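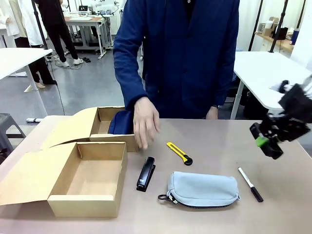 The open day runs in the long room at the back of the Brander building, and most of what follows is what people asked at the last one, usually while leaning further over the table than the tape allowed. The demonstration is a packing job: stationery and a few odds and ends, cardboard boxes to put them in, and an arm that has opinions about where to start. A marker pen with a black cap, a light blue pencil case and a stapler are typical of what it gets to deal with. We like dull objects. You have some at home and know how hard they ought to be to pick up.

When is it?
17 Mar 2022, doors at 10. There will be another in May if we still like visitors by then.

Do I need to book?
Yes. Each session takes 25 people, and last time 515 of you asked for a place, so please don't book three slots to see which one suits.

What does it cost?
Nothing. The coffee costs something, and is worth slightly less.

Will the robot be working on its own?
Some of the time. Someone from the team stands at the table throughout, to set things out and to press stop. Aarne Manninen does mornings and Nayeli Zamudio does afternoons. Nayeli's sessions run over.

Is it fast?
No. You could clear the table in the time it takes to line up on a pen. Visitors who came expecting the film version have been known to drift off towards the biscuits, and we don't take it personally.

Is that a real knife on the table?
It is a real utility knife. Please leave it alone, along with everything else within reach.

Can I have a go?
At the 3 o'clock session, yes. Jingyi Jiang will show you the controls and you get one object each. Adults tend to choose something difficult and regret it. Children go for whatever is nearest and do rather well.

What happens when it drops something?
We pick it up and carry on. Applause is optional, though it does happen.

Can I bring my own object?
One, under 700 grams, not alive and not your phone. We mean the bit about the phone.

Is there parking?
Behind Limsakul, the tile shop. Their customers come first, and they will tell you so.

Who do I write to?
Yolotzin Carrillo on the bookings desk. Questions about whether the robot will take your job go to her too, and she answers them in the order received.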